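Meal Prep & Freezer Cooking > Containers and Storage
Thread: Clip-lid boxes or just bags? Freezer soup people please weigh in

crockpot_zulema
Okay so I finally have a real freezer (chest type, garage, very happy about it) and I want to do soup properly this year. Until now I've been using old yogurt tubs and a prayer. My sister Brenda swears by the plastic boxes with the latches on all four sides and my mother-in-law says zip bags laid flat and nothing else. They have both been at me since February.

I do mostly lentil, chicken and rice, and a tomato one that stains everything it touches. Portions for two, sometimes for one. What do you all use and what do you regret buying?

Zulema Gaete, Dridville

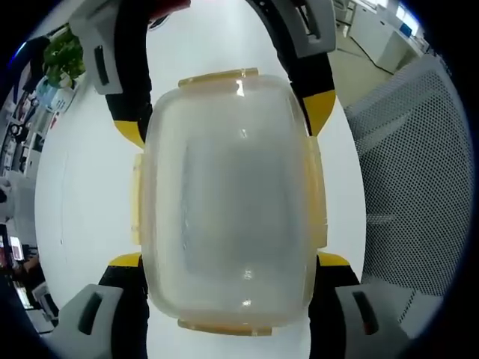
Also should say I don't have a ton of money to throw at this, so glass for everything is out. I'd rather buy a few decent ones and fill in with whatever. And I reheat at work, where the microwave is 800 watts and has a line of people behind it, so anything that goes from freezer to lunch bag to microwave without me having to chip at it with a fork gets extra points.

ladle_and_loaf
Bags. Flat on a cookie sheet till solid, then file them upright like records. I have been doing it this way for 8 years and I can fit a whole fall's worth of soup in a space the size of a shoebox. Okay a big shoebox.

Boxes waste so much air! Every half full box is you paying to freeze nothing.

derbydan
Hard disagree with ladle. I did the bag thing for one winter and had two of them split in the sink while thawing. Split pea, down the drain and down the front of the cabinet. My dog was thrilled, I was not.

Boxes stack, you can wash them, and you can write on masking tape and stick it on the lid. The air thing is real but you need some of it anyway because soup expands. Leave a finger's width under the lid and you're fine.

I have a mix, mostly the Livside ones and a couple of Derby ones (no relation lol). Livside clips are stiffer. The Derby lids are easier for my kid to open.

ladle_and_loaf
You thawed them in the sink without a bowl under them, Dan. That's on you.

derbydan
It was a small sink.

maldonado_b
Sister here, hi Zulema. You did not tell them that you still have three of MY boxes from Thanksgiving.

For everyone else, my method, which I've told her on the phone and she never writes down:

1. Cool the soup in shallow pans before it goes in anything. Don't let the big pot sit on the stove all evening. A pan in an ice bath gets there fast and you can get to bed at a normal hour.

2. Undercook the rice, or leave it out and add it later. Frozen rice in broth turns to wallpaper paste by the second week. Same goes for noodles. Potatoes I just skip.

3. Fill, wipe the rim, lid on, latches down. If there's a noodle or a bit of parsley caught on the seal it won't close right and you'll get that furry layer of ice on top. 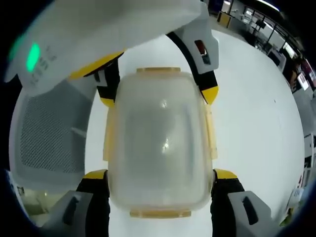 4. Label it before it goes in. What it is and the month. You think you'll remember and then you're eating chili on your pancakes thinking it was berry sauce. (I did this.)

5. Run the outside under the warm tap for a few seconds and the block slides out into a saucepan. For the work microwave, move it to the fridge the night before.

Brenda Maldonado

crockpot_zulema
I have TWO of your boxes. And I wrote some of it down.

The rice thing explains so much though. I've been blaming the chicken.

bentopete
Can I ask about the latches? I had a set from Benítez where the little plastic hinges went white and snapped off one at a time. By spring I had a bunch of lids held on with rubber bands. Is that just what happens or did I get a bad batch?

derbydan
They all go eventually, the freezer makes them brittle. What kills them is opening them straight out of the cold. Let the box sit on the counter a few minutes first. And do opposite sides together so you're not twisting the lid.

gravyboat77
I'll be the grump and say I don't like heating anything plastic, so mine all gets dumped into a bowl first. It's one more dish, fine. I keep an ugly mug at work for it. Doesn't stain the box either, which takes care of your tomato problem, Zulema.

For stains you already have, dish soap and a sunny windowsill for an afternoon. Works on the orange haze most of the time. Doesn't do a thing for turmeric, that's forever.
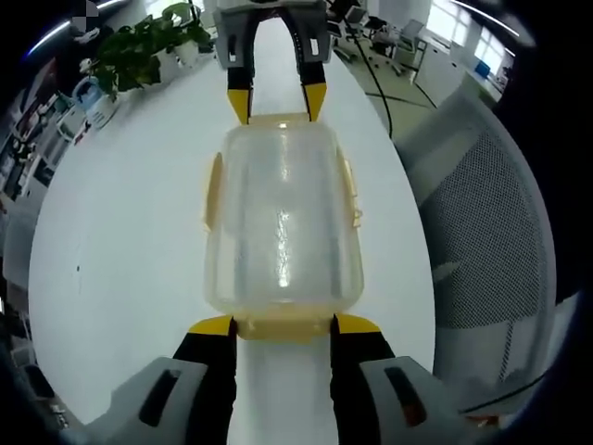
The frosted kind, with the yellowish tabs on the sides.

ladle_and_loaf
The frosted kind hides stains better than the really clear ones, I'll give the box people that much. I do keep two for pesto and bacon fat.

But if she's got a chest freezer then stacking is the whole problem!! The one you want is always at the bottom. With bags you stand them in a crate and flip through. I'd pay 100 dollars to not dig through frozen boxes with my head upside down ever again.

maldonado_b
You can put boxes in a crate too.

bentopete
Rotate the crates. Newest on the left, eat from the right. My wife drew a map and taped it to the freezer lid, and I ignore it, but it's a good map.

crockpot_zulema
Okay, going to do both. Lentil and tomato in bags since they're smooth and lie flat, chicken in the boxes with no rice in it. I'll get a small set first and see how the hinges hold up before I buy more. Dan, I'm putting a bowl under the bags.

Brenda, I looked, it's three. I'll bring them over when I come get the stockpot.

maldonado_b
With soup in them please.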